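Finished Zutholm last night, all 798 pages of it. Posting some notes while it's fresh. No spoilers past the first part.

It's a family novel set in a port town that loses its port. The harbor silts up in the opening chapters and everyone spends the rest of the book deciding whether to leave. Three generations, one house, a lot of unpaid bills.

I put this one off for years. The length was part of it. The other part was that the people who recommended it to me all used the word "important," and I tend to wait on those.

The first 50 pages are slow. There's a long section on dredging rights and a longer one on a disputed will. I nearly quit during the will. Then the grandmother moves into the customs house and the book picks up and mostly stays up.

The grandmother is the best thing in it. She lies to everyone, including the reader, and the author lets her get away with it for a very long time. I went back and reread her first dinner after finishing and about half of what she says there is false.

Weak spot: the middle son. He gets two long chapters in the city and neither of them needed to be there. He comes home the same man and nobody in the family asks him a thing about it. I skimmed the second one, then felt bad and went back. I had been right to skim.

On editions. There are 2 in English that I know of. I own the old Unel hardcover and borrowed the Wikent paperback to read on the train. They are not the same text.

The Wikent has the shorter ending. It drops the last letter and goes straight from the auction to the ferry. If you read that one and thought it stopped short, it did. The Unel keeps the letter, plus a family tree at the front that you will need.

The family tree gives away a marriage, though. Put a sticky note over the bottom row until part three.

Paper in the Unel is thin and the type is small. The Wikent is easier on the eyes but the spine on mine cracked at the halfway point. It's a library copy, so I told them when I returned it.

Someone asked how it compares to Costache, which is the other big harbor novel people bring up. I read that in September. Costache is tighter and funnier, with one narrator and one summer. If you only want to read one of them, read Costache.

Zutholm is the one I keep thinking about, though. Costache I liked a lot and can now remember maybe four scenes from. I couldn't tell you how it ends without looking.

Reading order, for the person in my replies: there isn't one. They're by different authors and have nothing to do with each other. Both have boats.

A few practical things. Keep a list of the cousins. Read the auction chapter in one sitting. Skip the introduction in either edition until you're done, they both summarize the whole plot.

I gave it a 5 on my spreadsheet, out of 5, and then sat there wondering if I meant it. Leaving it for now. I've lowered scores before after a month or so, usually by one.

Next up is something short. I have a book of lighthouse essays and a mystery set at a bakery school, and I'm leaning toward the mystery.

If you've read the Unel and have an opinion on who wrote the last letter, reply here and mark it as a spoiler. I have a theory but the dates don't line up with the wedding.
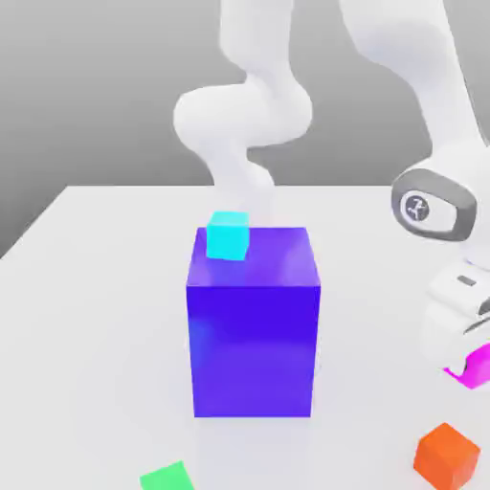
Small cyan cube on a big blue one, render.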